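Tremarik Hand Kit: tabletop drawing set

README, revised October 2, 2022

What this is

Recordings made with the Tremarik Hand Kit, a hand-held two-finger gripper with a camera mounted behind the fingers. The set goes with our review of the kit and is meant for people deciding whether to buy it, or who already have one and want something to compare their own recordings with.

Contents

The set holds 300 recordings of tabletop work with paper and pencil. Each one is a folder with a video file, a gripper-opening log and a short text note. The longest runs to 600 frames. Anything under 7 seconds was dropped before numbering.

Folder numbers follow the order of recording. There are gaps where a take was withdrawn, and we have not renumbered.

Kit as tested

Standard black fingers, fixed lens, cable to a laptop running the Filali recorder. Exposure was locked at the start of each session. The optional Onuscombe wrist strap was fitted for the May sessions only; the notes say so where it applies.

Finger opening is logged in steps from 0 (closed) to 400 (fully open). The steps are not millimetres. Use the conversion table in the calibration folder, and use the table that matches the session, as the zero point was reset twice.

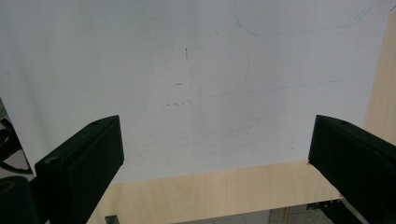
Gripper open over a marked sheet, camera view.

Pencil lines come out weakly in the video. Faint arcs and dotted marks on white paper are the hardest part of the set, and we advise against shrinking the video before looking for them. The paper edge against the table is a far easier target and does well enough for a first check of your own pipeline.

Known faults

The opening log starts slightly before the video in most folders. Line them up by timestamp, never by row number.

White balance was left on automatic in the early sessions, so the paper may look blue or grey from one folder to the next.

A few text notes are blank.

Splits

Training and test lists are in the root folder. All takes from one sheet of paper are kept in the same list. If you make your own split, keep to this rule or your test scores will be too high.

Terms

Free for research and teaching. For commercial use write to Flurnano, who hold the rights to the recordings. The Filali recorder is not included and has its own licence.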